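New mouse day! I ordered the honeycomb one from Culodeo after my old one started to double click by itself. I paid 76 for it, and I compared prices for 8 evenings – a little too many, I know.

2/ I'm trying it at the big dark table in the atrium, with my mat with the characters 平安喜乐. They wish you peace and joy.
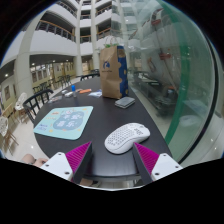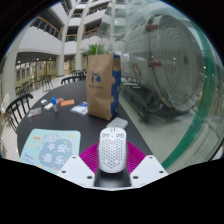 White mouse, dark table, paper bag with the blue side.

3/ My one worry is dust in all these small holes. Periklis Gavalas says a soft paintbrush is enough. Does anybody here have one for longer than a year? Please tell me how you clean it.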